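How do you all sort soft stuff before it goes in the toolbox?

Réka Nyitrai
I have a yellow and black plastic toolbox that I use for sewing and mending bits, and it's a mess every single time I open it. The hard things are fine. It's the cloths and the little mesh zipper bags that drive me nuts, they spring up and then the lid won't latch. Do you fold everything first, or just stuff it? I have 17 scraps I can't bear to throw out, so "buy less fabric" won't help me (my sister already tried that one!).

Zarmeena Dhanial
Oh, I've been there! I dump the lot out on a table and put the pink mesh bags in one pile and the cloths in another. Then every cloth gets folded to the size of the bag it's going into.
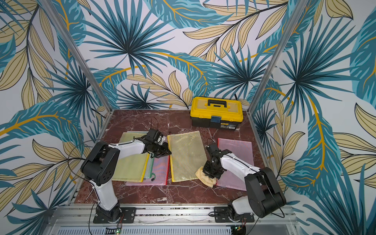 Zip it most of the way, press the air out with your palm, then close it up. I lay the bags flat in the bottom of the toolbox with the heavy things on top, and the lid goes down fine. Beige cotton creases if you look at it funny, so I roll mine.

Nkrumah Sarpong
just stuff it. life is short

Krisztina Mészáros
Rolling works for me too, but don't overfill the bags or the zipper splits at the end. Mine did in April and I was picking pins out of the rug for days.

Contact | Terms | © Onyeka Community Help | Back to top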